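Speaker notes, Iltwood library evening, 18/07/2023

Welcome everybody in, and let them find a chair. Tell the story of the first sourdough that came out like a doorstop, and don't rush it, people like that one.

Then the starter: feed it daily for 7 days, keep the lid loose. Pass the jar around!

Stemdale flour next, 600 grams to a loaf.
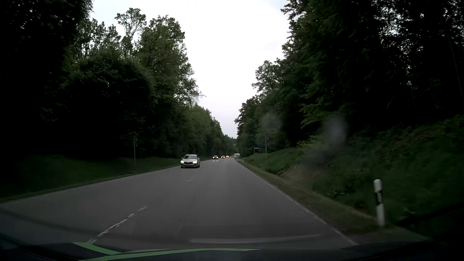
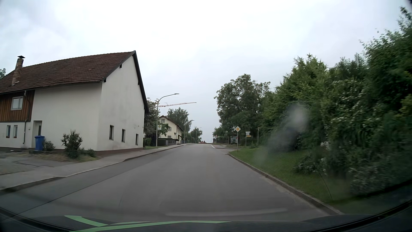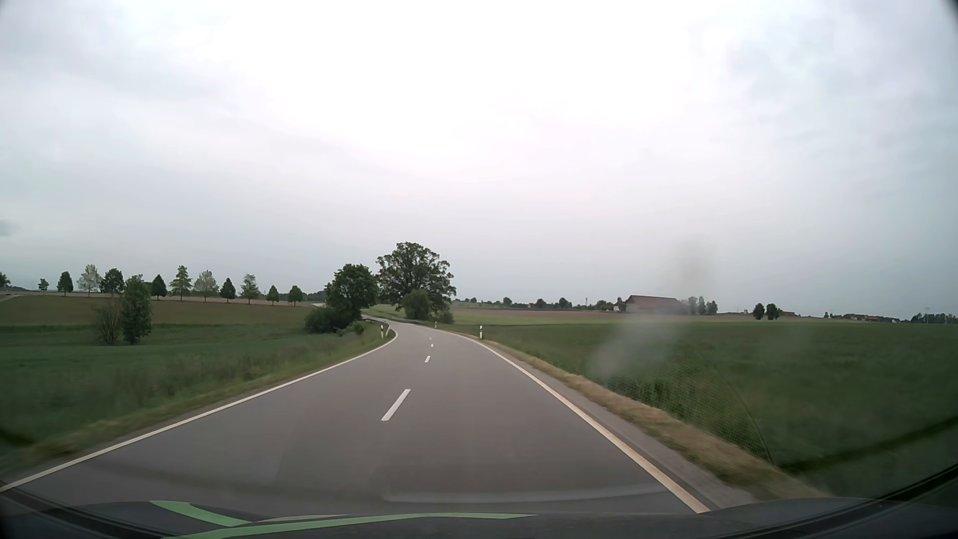
Can I keep my starter in the fridge?
It keeps very nicely in there, just feed it once a week and let it warm up before you bake.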